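Workshop notebook, August, page carried over from the Randitz job

Start 9:40. Doaa Bouazza wants the sorting table cleared before the Brandisside boxes come in, and she wants it done by her new system, so I am writing down what I think of it while I still remember what the bench was like before.

The system, as explained to me: every loose thing that comes out of the drawers goes on the table first. You decide there which of 4 bins it belongs to (packing, cleaning, samples, give away). Nothing goes back in a drawer until it has a bin. Doaa says they did it at Salem and cut the stock list down to 1,271 lines. I would like to know what it was before. She didn't have that number.

My objection is the same one I had last time. Most of what we keep isn't one kind of thing. Tape is packing, unless it's holding something together, and then what is it? Foam could be packing or a sample depending on who cut it. The Nestberg people solved this by having a fifth bin called "other", and the last I heard the fifth bin was the only one with anything in it.

10:15. Did the two top drawers. Went fine, because they were nearly all pens.

10:50. Third drawer, slower. Old receipts, one glove, a key that fits nothing in this building. Put the key in give away. Doaa took it out again. Ask her what bin keys go in. She said "samples", which I don't believe she had thought about before I asked.

11:30. The rest is on the table now and it makes my case better than I can. Plain white bottle with no label: cleaning, presumably, but I'm not opening it to find out, and without a label I don't see how it goes in any bin at all. Rubber chicken: give away, says Doaa. I say leave it. Blue foam cube: see above. The snack wrapper is trash and trash isn't one of the bins, so on a strict reading it has to stay where it is until somebody changes the rules.

The toilet paper is the one we argued over. It's a roll with a band of tape around the middle and two thin black sticks in the hole. Cleaning by what it is, packing by the tape, and I have no idea about the sticks. Doaa wants it taken apart and each piece binned on its own. I think if you have to take a thing apart to file it, the filing is wrong.
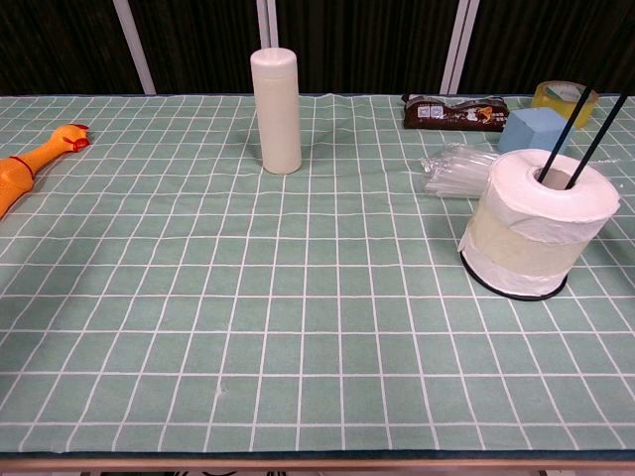

We stopped for lunch without settling it. Afterward she gave me one point I'll accept: the drawers used to hide all this and now at least we can see what we've been keeping. Fine. I could have seen it by opening the drawers.

1:20. Agreed for now:
– yellow packing tape to packing, no discussion
– the wrapped bundle (straws or rods, neither of us would commit) to samples
– unlabeled bottles get their own shelf until someone claims them
– the roll stays whole for this round

2:05. Doaa's estimate for the remaining drawers is 50 minutes. Mine is the rest of the week. Writing both down so we can check.

To do: find out where Salem put their trash. Get labels. Put the tablecloth in the wash when we're done, if there's a bin for it.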